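News > Press Releases > Robotics

Eskildsen Begins Two-Arm Data Collection at Ekosville Workshop
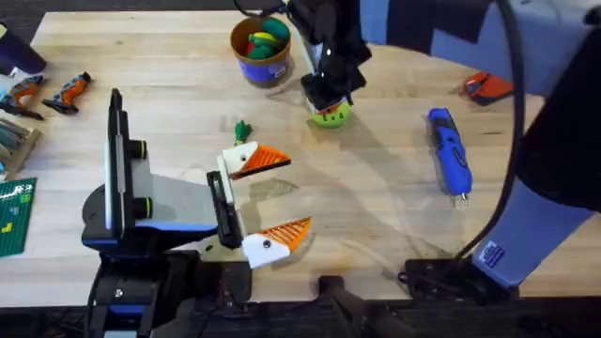
EKOSVILLE, 28 August 2026 — Eskildsen announced today that it has begun recording demonstrations for Prirnik, its learning system for household sorting tasks. Operators guide two robot arms as they pick up toys and place them in a container. The company plans to record 2000 demonstrations over 13 weeks — failed grasps will be kept and labeled. A second station will open in Prollbridge. Research groups may request early access to the recordings through the Ekosville office.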